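Ok, Thread, weil ich es versprochen habe: Wie ich seit dem Frühjahr Sauerteig backe und warum meine Küche nach Apfelessig riecht. Wird länger, holt euch was zu trinken 🧵

Vorweg: Ich bin keine Bäckerin. Ich hab jahrelang das geschnittene Graubrot aus dem Supermarkt gegessen und war damit völlig zufrieden. Schuld ist der Hofladen in Vevell, wo wir im Mai auf dem Rückweg angehalten haben. Da gab es ein Roggenbrot mit so einer dunklen, fast bitteren Kruste, und ich hab im Auto die Hälfte davon trocken weggefuttert.

Also zu Hause Mehl und Wasser ins Glas, rühren, warten. Tag eins: nichts. Tag zwei: Blasen!! Ich war so stolz. Tag drei: wieder nichts, dafür ein Geruch wie Turnbeutel. Ich hätte das Ding fast in den Müll gekippt.

Hab ich aber nicht, und das war gut so. Diese Flaute in der ersten Woche ist wohl ziemlich normal, da blubbern erst irgendwelche Bakterien los, die später wieder verschwinden. Weiterfüttern, jeden Tag, auch wenn man sich dabei albern vorkommt.
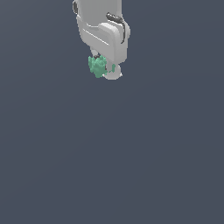 Gefüttert hab ich mit Roggenvollkorn. Ich hatte es vorher mit hellem Weizenmehl probiert (das lag halt rum) und das war eine zähe Angelegenheit. Mit Roggen kam richtig Leben rein, und nach gut einer Woche roch es dann auch angenehm, so säuerlich-fruchtig.

Der Ansatz heißt übrigens Flindow. Fragt nicht. Doch, fragt ruhig: Das stand auf dem Ortsschild, an dem wir auf der Heimfahrt im Stau standen, und ich fand, das klingt nach jemandem, der gern im Warmen sitzt.

Erstes Brot: ein Ziegelstein. Außen hart, innen klitschig, und beim Schneiden hat sich ein Film aufs Messer gelegt, den ich mit dem Spüllappen kaum runterbekommen habe. Wir haben tapfer zwei Scheiben gegessen, der Rest wurde Brotsuppe. Die Brotsuppe war super, falls jemand das Rezept will.

Zweites Brot: Ich wollte alles richtig machen und hab den Teig über Nacht in der Küche stehen lassen. Es war eine sehr warme Nacht. Am Morgen war der Teig über den Schüsselrand gekrochen, an der Schublade runter und in die Besteckschublade rein. Zwischen den Kuchengabeln finde ich bis heute Krümel.

Seitdem mache ich es so, und das klappt ganz zuverlässig:

Abends Sauerteig ansetzen, Roggenmehl und lauwarmes Wasser zu gleichen Teilen, ein Löffel Flindow dazu, Teller drauf. Morgens riecht es gut und hat oben so kleine Krater. Dann kommen Salz, das restliche Mehl und Wasser rein und alles wird einmal kräftig durchgerührt. Kneten muss man Roggen nicht, das ist für mich das schönste Argument für Roggen überhaupt.

Ab in die Kastenform. Glattstreichen mit nassem Löffel, bisschen Mehl drüber. Wenn das Mehl oben Risse bekommt, kann das Brot in den Ofen. Auf die Uhr gucke ich dabei kaum noch, die Risse sind der bessere Wecker.

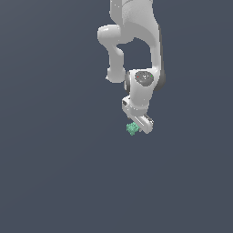
Zum Ofen: sehr heiß anfangen, dann runterdrehen. Meiner ist alt und lügt. Ich hab mir ein Thermometer von Hunex reingehängt, und wenn der Drehknopf 220 sagt, sind es drinnen gern mal 40 Grad weniger. Das erklärt rückblickend auch jeden einzelnen Geburtstagskuchen der letzten Jahre.

Und dann der Teil, an dem ich regelmäßig scheitere: NICHT anschneiden. Roggenbrot will bis zum nächsten Tag liegen, eingewickelt ins Geschirrtuch. Ich weiß das. Ich schneide trotzdem abends das Knäppchen ab (bei euch Kanten? Scherzl? Knust? bitte in die Antworten) und esse es mit viel zu viel Salzbutter im Stehen.

Kosten, weil das gestern jemand wissen wollte: Das Kilo Roggenmehl kostet mich im Mühlenladen 2 Euro, Salz und Wasser fallen nicht groß ins Gewicht. Strom hab ich nicht gemessen. Billiger als der Discounter ist es vermutlich nicht, billiger als der Hofladen auf jeden Fall.

Was ich mir komplett hätte sparen können: das Gärkörbchen. Ist wunderschön, steht im Regal, wohnt jetzt Knoblauch drin. Für Kastenbrot braucht man es schlicht nicht, und freigeschobene Roggenlaibe laufen mir immer noch zu Fladen auseinander.

Was ich dagegen jeden Tag benutze: eine billige Teigkarte aus Plastik. Kratzt Schüsseln aus, kratzt die Arbeitsplatte ab, kratzt auch den Backofenboden ab, wenn da wieder Käse klebt.

Kleiner Tipp noch, Glas und Löffel sofort kalt ausspülen. Sofort! Eingetrockneter Roggenteig ist Beton. Ich hab eine Spülbürste auf dem Gewissen.

Für den Urlaub hatte ich übrigens richtig Bammel. Man liest ja von Leuten, die ihren Sauerteig zu Freunden in Pflege geben. Ich hab Flindow frisch gefüttert, Deckel locker drauf, unterstes Kühlschrankfach, fertig. Fortsetzung folgt von unterwegs 👇 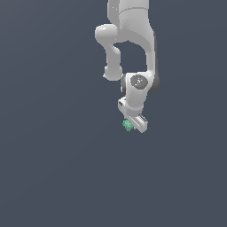 Vevell, im August

So, wir sind wieder da, wo alles angefangen hat! Ferienwohnung gleich hinterm Deich, und der erste Weg ging natürlich in den Hofladen. Das Brot gibt es noch. 3,220 kg wiegt der große Laib laut Etikett, ich hab ihn zum Auto getragen wie ein Baby.

Geschmacksvergleich mit meinem: Die Kruste ist immer noch um Welten besser, das muss ich neidlos anerkennen. Bei der Krume bin ich aber näher dran als gedacht. Meine ist saurer, ich mag das, der Rest der Familie eher so mittel.

Hab an der Kasse gefragt, was die anders machen. Antwort: Brühstück aus altem Brot. Also getrocknete Reste mahlen, heißes Wasser drüber, quellen lassen, in den neuen Teig. Da ist mir kurz die Kinnlade runtergeklappt, ich verfüttere meine Reste seit Monaten an die Brotsuppe.

Und in der Gewürzecke stand eine Mischung namens Sundaram, mit Koriander, Fenchel, Kümmel und noch was Warmem, das ich nicht rausschmecke. Zwei Tütchen eingepackt. Eins ist schon offen, weil ich im Auto dran riechen musste, jetzt riecht das ganze Handschuhfach danach.

Sobald wir zu Hause sind, kommt Flindow aus dem Kühlschrank und dann wird mit Brühstück gebacken. Ich melde mich mit dem Ergebnis. Bis dahin nehme ich gern eure Mengen: Wie viel Altbrot auf ein Kilo Mehl, und röstet ihr es vorher?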